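Murdo Dalgleish and Kuo-hua Fu
Project report, second submission, 30 April 2026

# Evaluation of the Brekine hand-held gripper kit for recording kitchen tasks

## 1. Purpose

The department asked for a report on whether the Brekine kit, sold by Fello, is suitable for student projects that need demonstrations of manipulation tasks. The kit was on loan from February. We compared it with the supplier's data sheet and with our own earlier method, in which the arm was moved by hand.

## 2. What is supplied

- a pair of hand-held grippers, left and right
- a marker cube for each gripper
- a shoulder harness
- the Huaranga recording software, on a one-year licence

The price quoted to us was £586 for the pair, with a further £200 for the licence after the first year. Spare fingertip pads are sold separately by Brandard.

## 3. Method

We recorded 550 demonstrations in total, divided between 2 operators. Each demonstration was started and stopped with a foot switch. A recording was rejected if the software lost either cube for longer than its own default limit. Rejected recordings were kept in a separate folder and are included in the total.

The tasks were:

1. Pick up a single item of food from a plate and put it back.
2. Move a plate from the table to the turntable of a microwave oven.
3. Close the microwave door and turn one of the two control knobs.

The microwave stood on a white table, with the food on small white plates to its right. At the start of task 2 the door was open and both grippers were held in front of the cavity. 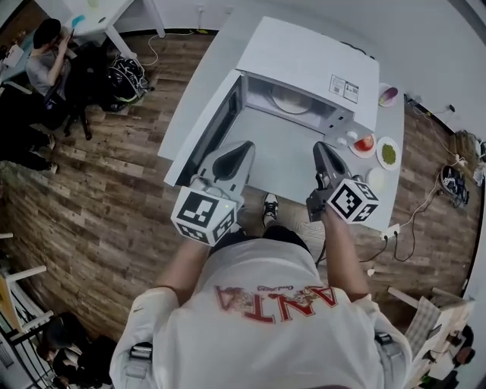 ## 4. Results

Task 1 gave the fewest rejections. The apple was easier to grip than the peas, which had to be handled by the plate. In task 2 most losses of tracking occurred when a cube passed behind the edge of the door. Task 3 was limited by the fingertip pads, which slipped on the knobs unless the jaws were closed fully.

Calibration took longer than the data sheet states. The procedure has to be repeated whenever a cube is removed, and the manual does not mention this.

## 5. Assessment

The kit is adequate for tasks on an open table. For work inside a cavity we recommend a second fixed camera, which the software accepts without an extra licence. The harness straps should be adjusted before calibration. Export to the file format used by our arm required a short script, listed in Appendix B.

Left-handed operation was not tested.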